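Siqueira opens its doors for an afternoon of sorting robots

The parking lot at Siqueira's training center was full before the 1 p.m. start, and by half past there were kids sitting on the floor in front of the big screen in the lobby. The center runs an open day every April, but this was the first one given over entirely to robots, and it drew a bigger and younger crowd than the welding and machining days of past years.

The main attraction was a sorting task run in simulation. A virtual robot arm works above two bins, a red one and a green one, with gray parts to be put in their places: cylinders in the red, blocks in the green.

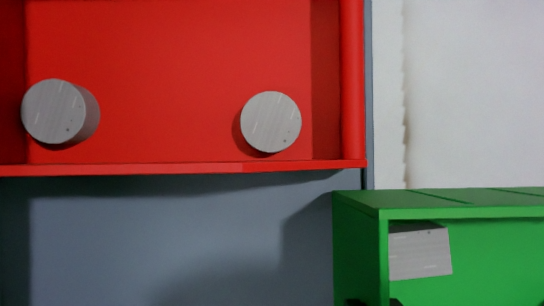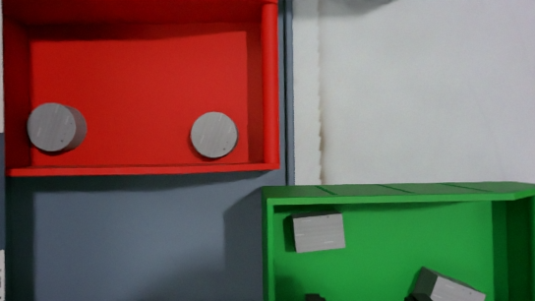

Two bins, red and green, seen from above in the simulator.

It sounds simple, and that was the point of choosing it. Visitors could understand the job in a few seconds and then spend as long as they liked asking why a robot might find it hard. Plenty did. The parts are all the same gray, so color is no help in telling them apart, and the robot has to go by shape. A cylinder standing on end looks like a circle from straight above and like something else entirely from off to the side. A block can lie at any angle, and the fingers have to turn to match it before they close.

The sorting task was built by the center's evening robotics class, which has 16 students this term. They took turns at the controls all afternoon, two at a time, starting runs and changing settings while visitors called out requests. Could it go faster? (Yes, and it got sloppier.) Could you start the parts closer together? (Yes, and this turned out to be one of the best moments of the day, with a whole row of people leaning forward to see whether the fingers would fit between two blocks. They did, on the third try, and there was applause.)

The software behind it is called Isance, and the class has been using it since January. It lets students try out a program on a simulated arm as many times as they need before they go near a real one. One of the students explained to a group of parents that the first version of their program had spent an entire evening politely putting blocks in the wrong bin. The mistake was a single swapped label. On screen it cost them nothing more than the evening, and they kept a recording, which they were happy to play for anyone who asked.

There was real hardware to see too. In the shop behind the lobby, a small arm from Vomgate was set up behind a clear guard, moving plastic cups from one tray to another. Visitors aged 9 and up could have a turn with the hand controller, and the line for it ran out the door and past the coffee table for most of the afternoon. Each person got a couple of minutes. The younger ones, it has to be said, were generally better at it than the adults, who tended to stare at the controller and lose track of the arm. One grandmother was the exception - she moved every cup without a bump and then went straight to the back of the line for another go.

Short talks ran on the hour in the classroom upstairs. The first went over how a simulated scene gets made, from the shapes of the parts to the lighting and the shadows, and why it is worth the trouble to get those right. A program that has only ever looked at flat, evenly lit objects can be thrown off by a shadow in the corner of a bin. The second talk was about gripping: how hard to squeeze, where to put the fingers, and what to do when a round part wants to roll away. It ran long, with so many hands in the air at the end that the third talk had to move to the lobby.

That third talk, on jobs, may have been the most useful for the teenagers in the room. The speaker went through the kinds of work that come with automation in a plant: setting up cells, writing and testing programs, keeping the machines running, and figuring out what went wrong when they stop. Much of that work calls for people who are good with their hands as well as comfortable with a keyboard. The center's 26-week certificate covers both, and a stack of application forms by the door was nearly gone by closing time.

Fludano, a packaging company on the east side of town, had a table as well. Its staff brought a box of worn gripper pads and let people feel the difference between a new one and one that had been in use on their line. It was a small display with no screen and no moving parts, and it was busy all day. The company takes interns from the center each summer and was collecting names for this year.

Back in the lobby, the sorting runs kept going until the end. A few regulars had formed by then, including a pair of brothers who had started guessing out loud which part the arm would go for next and were keeping score on the back of a flyer. The students let them pick the starting positions for the final run of the day, and they made it as awkward as they could, with parts pushed up against the walls of the bins. It took 19 moves to finish, counting the fumbles, and the brothers wrote that down too.

The class plans to spend the rest of the term moving its sorting program from the simulator to the Vomgate arm. The students expect some surprises. Real parts slide, real lights flicker, and a real bin gets bumped when somebody walks past with a backpack. They hope to have it working in time for the end-of-term evening in June, when families and friends are invited to come and watch.

The center will also keep the simulator running on one of the lobby computers for the next few weeks. Anyone who missed the open day, or who stood in line and ran out of time, can stop by between 4 p.m. and 6 p.m. and try it. There is no charge and no need to sign up, and a student from the class will be at the desk to help people get started. Children should come with an adult.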